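Notes for week 2: where the elbow sits

Okay, before we get back to the figure drawing stuff, I want to go over joints again, because I looked through your sketchbooks and nearly everybody is drawing arms like cooked noodles! An arm bends in one place. Find that place first, make it a chunky box or wedge, then hang the upper arm and forearm off it. I do this even when the model is wearing a huge coat (especially then).

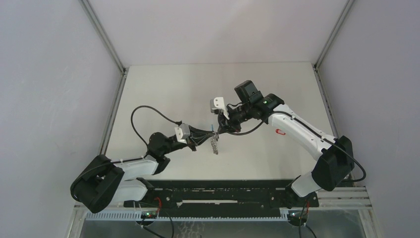 Fig. 2. Two arms reaching toward each other. Note the bulky elbow at left.

Now, proportions. With the arm hanging down, the elbow lands close to the waist, and students love to put it too high. Kanokwan Rungrueang taught me to check by holding my pencil out and comparing upper arm to forearm, and I still do it every single time.

For next class: fill 2 pages with bent arms, ten minutes each, no erasing. Read the Hestodow handout up to page 45 and skip the bit on hands, we'll get there. If you missed the September session, Impi Kokkonen has my spare copies. Bring charcoal, and a rag you don't mind ruining.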